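Removing pencil and crayon marks from a felt desk mat

Posted 11/9/22 in Home Care

I have a light gray felt mat on my white desk and my son drew on it with a soft pencil and then a blue crayon. I tried a damp cloth and it got worse. The tag is gone so I don't know if it's wool or polyester. I paid enough for it that I'd like to keep it. Any ideas?

Saskia Sutcliffe
3,403 posts

Don't rub it again. For the pencil, use a clean white eraser and lift instead of scrubbing. For the crayon, put a paper towel over the mark and run a warm iron on the lowest setting for a few seconds. Move to a clean part of the towel each time. Test a corner first, as polyester can melt. Whatever color is left, dab with cold water and a drop of dish soap, then dry it flat.

Lurkolby
14 posts

just flip it over

Basska

Mine is wool and I went at it with a lint roller and then a suede brush. The pencil came off but the wax needed the iron. Keep it out of the washing machine. My first one came out two sizes smaller and wavy.
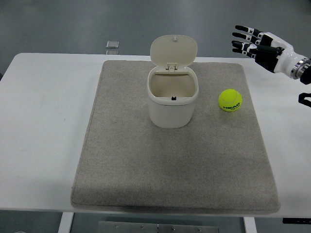
Safta Matei
Section editor, Home Care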